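Building a two-pad paper seater for shallow gift boxes

Last updated 24 August 2023

These notes cover the Omico, a small bench machine that seats a stack of printed sheets in a shallow box tray. It has two padded feet on a common beam, driven down by one stepper motor. The stack is placed in the tray by hand, the feet come down, spread slightly and lift. Lid fitting is still manual.

The first one was put together at Pirkside, the shared workshop where Ghazal Nazari and I rent bench space. Nothing in it needs a milling machine. A drill press, a mitre saw and a 3D printer are enough.

What you need

Aluminium extrusion, 20 x 20 mm, for the base and two uprights
Two linear rails with carriages, 150 mm
One NEMA 17 stepper motor and a matching driver
One lead screw, 8 mm diameter, 2 mm lead, with an anti-backlash nut
Two printed feet and two pieces of closed-cell foam, 10 mm thick
A load cell rated to 5 kg with an HX711 amplifier
One microcontroller board with at least six free pins
Two limit switches, one emergency stop, one start button
A 24 V supply with a cover over the terminals

1. Frame

Cut the base pieces first and bolt them into a rectangle large enough to take the box with its long side running away from the operator. Check the diagonals before tightening. If they differ by more than 1 mm, slacken the corners and start again. Fix the uprights with two brackets each. A single bracket allows the beam to lean under load, and the feet then drag the top sheet.

Mount the rails on the inner faces of the uprights. Run both carriages up and down together with the beam loosely attached, tighten the lower rail screws, move the beam to the top and tighten the rest.

2. Beam and lead screw

The working stroke is 41 mm. We cut the screw longer than that and set the limits with switches. Leave the top end of the screw free — a bearing at both ends will bind unless the frame is very square.

Couple the motor to the screw with a flexible coupling. Turn it by hand over the full travel. Any tight spot must be found now. The motor will hide it at low speed and stall on it later.

3. Feet

Each foot hangs from the beam on a short link with a light return spring. The link is angled outwards by 8 degrees, so downward force also moves the feet a few millimetres apart. This is the part that took the most attempts. With vertical links the stack was pressed but not smoothed, and a raised patch stayed in the middle of the top sheet.

Glue the foam on with contact adhesive and round its edges with a sharp knife. A square edge leaves a line on soft paper. Boris Říha suggested covering the foam with cotton tape, and this reduced the drag enough that we lowered the spring rate afterwards.

4. Load cell

Place the load cell between the lead screw nut and the beam. Zero it with the beam hanging free. Add a known weight, read the value and set the scale factor. Repeat with a second weight. If the two factors disagree by more than 2 per cent, look for a cable pulling on the beam.

5. Wiring

Wire the emergency stop to cut the 24 V line directly. It must not depend on the controller. Put the limit switches in normally closed form so that a broken wire reads as a stop. Keep the amplifier away from the motor leads and use twisted pairs.

6. Motion settings

Approach at 20 mm/s until 5 mm above the expected top of the stack, then slow to 3 mm/s. Stop when the load cell reads 12 N, hold for 400 ms, and raise at 10 mm/s for the first 5 mm. Lifting faster than that can bring the top sheet up with the foam.

Set a floor position as well as a force limit. An empty tray gives no resistance until the feet reach the bottom, and a thin tray will dent before the loop reacts. Our firmware treats contact below the floor position as a fault and waits for the operator.

7. Testing

Use scrap sheets of the same weight as the final print. Our test stack was 93 sheets. We changed the foam after 3,127 cycles, when one pad had gone flat along its inner edge. Log the force at contact and the height at contact for each cycle. A slow drift in height normally means the foam is tired. A sudden jump means the stack is not sitting in the tray.

8. Setting the foot position

Do this by hand before you fix the feet to the links. Lay the lid to the left of the tray, open side up, and put the stack in the tray. Place both palms on the lower half of the stack with the fingers slightly spread, and press until the sheets lie flat. Mark where your palms rest and measure from the near edge of the tray. Those two points are the foot centres. Ours came out 108 mm apart, and we slotted the beam by 15 mm on each side for other box sizes.

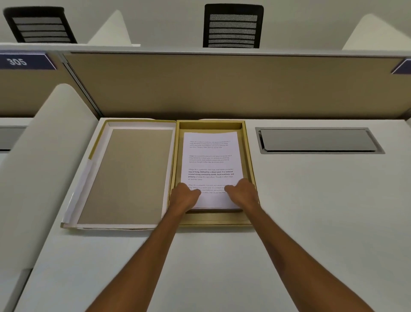

Transfer the marks to the beam, bolt the links in the middle of their slots, and run ten slow cycles before returning to the speeds in section 6.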